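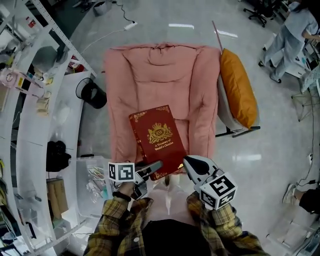
So can it do my laundry yet or can't it, asks Hui-mei Yen, and she'd like a yes or a no, please, because she's been asking since June!

No. Sorry! Not the whole job, not in your house, not with your socks. But I love that she keeps asking, because it's pretty much the question we started the company on, and I figured our About page might as well try to answer it.

We're Warkosham. We work on household chores for machines: picking up, putting back, straightening, tidying a chair so a person can sit down on it. Little stuff (well, it looks little until you try to get a machine to do it). We started out in shop-floor work with a project called Fornarura, which was all bins and trays and parts that came in the same way every time, and I'll be the first to say it went pretty smoothly. Then we went home, looked around our own living rooms and thought, oh no.

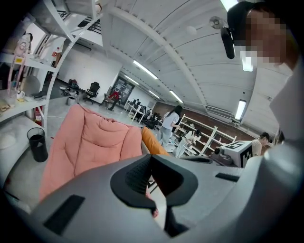 Jianguo Du
Founder, Warkosham

I get asked all the time why a factory robot can place the same part 2000 times in a shift and still can't clear an armchair. Well, the factory was built around the robot! The part is always facing the same way, the light is the same, and there's a fence to keep the rest of us out. Your armchair has a big hardcover book on it today and a cat on it Thursday. A cushion squashes when you push on it. A book doesn't, but it slides, and if you grab it by the cover only, it flops open and you've got a whole new problem.

People sort all that out with their fingertips while thinking about dinner. So we do the chores ourselves, by hand, with grippers in our hands in place of fingers, and the machines learn from that. I've done my share of it, and I can tell you that after 200 goes at lifting one book I had opinions about books I never expected to have.
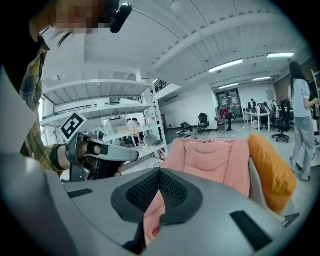

Some of those opinions ended up in Varketti, our tidying program. It's good with boxes, decent with books if there's a bit of edge to get hold of, and so-so with cushions (it gets them onto the chair, but plumping is a long way off). Towels, it can fold if you hand it one flat. Fitted sheets, please don't ask. I can't fold those either.

Kushnir is the newer project, and it's the one I'm most excited about, where two hands have to work together. One hand steadies, the other lifts, and they have to agree on when. We gave ourselves 5 chores to get right in rooms the machine hasn't seen before, and so far I'd trust it with 2 of them while I was out getting coffee. The other three I'd want to stay and watch.

If you have a chore you'd like us to try, write in and tell us. Hui-mei, yours is already on the list, socks and all.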